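Jandico Home Unit, set-up guide
Section 2: First pick-up job (practice room)

Do this before you let the unit near a real kitchen. Chores it can manage so far: one upright thing, clear floor, good light. Laundry no. Dishes not yet.

1. Power on, wait for the steady tone.
2. Open Tumik on your tablet, choose Practice Room.
3. Load room 714. Floor colour and wall boards should fill in within a few seconds. If not, reload.
4. Tap the upright container with the blue top, out on the floor near the wall. Tap once only.
5. Press Plan. Don't press Go yet.
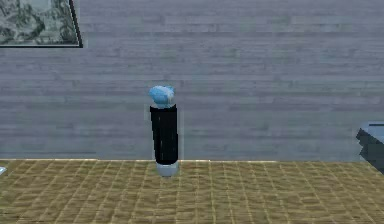 Nassoro Mollel wrote in after the June update to say he'd run 1000 practice picks and still wouldn't trust it with a full jar of honey, and could we please stop calling it a housekeeper. Fair enough, wording changed in the app. Still on the box.

6. Check the planned path. Should come in from the open side, well clear of the furniture on the right.
7. Press Go. Hands off the tablet till it stops.
8. Save the run. Name it somthing you'll recognise later.

Note: error 2863 means the target wasn't picked. Go back to step 4.

CAUTION: a good practice run doesn't clear the unit for glass, hot liquids or anything on stairs. Keep kids and pets out of teh room for the first real job.

Sedgwick arm owners, skip to Section 3.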